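Moving an Archive of Scanned Records to a Single Document Format

In January the records office at Stometthorpe completed the conversion of its older files, and several readers of this blog have asked me to set down how the work was carried out. The archive consisted of 586 folders, most of them word processing documents saved in formats that current software opens poorly or does not open at all. The remainder were scans without a text layer.

The office selected Testis, a batch conversion program, after a trial period of 30 days. The deciding factor was its handling of tables. Two other programs produced clean pages but broke long tables at the wrong row, and correcting these by hand would have required more time than the schedule allowed. Testis kept the rows together and preserved the column headings on each new page.

Conversion was performed in batches of 70 files. Larger batches were attempted and abandoned, as a single damaged file would stop the queue and leave no record of where it had stopped. The log file should be switched on before the first batch is started. It is off by default, and the setting is located under Output, not under General.

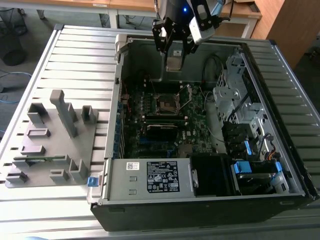 Text recognition presented greater difficulty. Typed pages were read well at the standard setting. Carbon copies were not, and 41 of them were eventually scanned a second time at a higher resolution. Names with accents also required attention. The correspondence of Ľudovít Polák, a former surveyor for Flekville, was indexed under four different spellings until the Slovak language pack was installed.

Passwords were removed from all protected files before conversion, with the written approval of the department concerned. The converted copies are stored with editing disabled and printing permitted. Original files have been retained on a separate drive and will remain there until the next review.

Readers planning similar work may wish to consult the Bhatia checklist on file naming, which the office adopted with one change: the year is placed first in every file name. A further post will address the indexing of maps and oversized drawings, which were excluded from this stage.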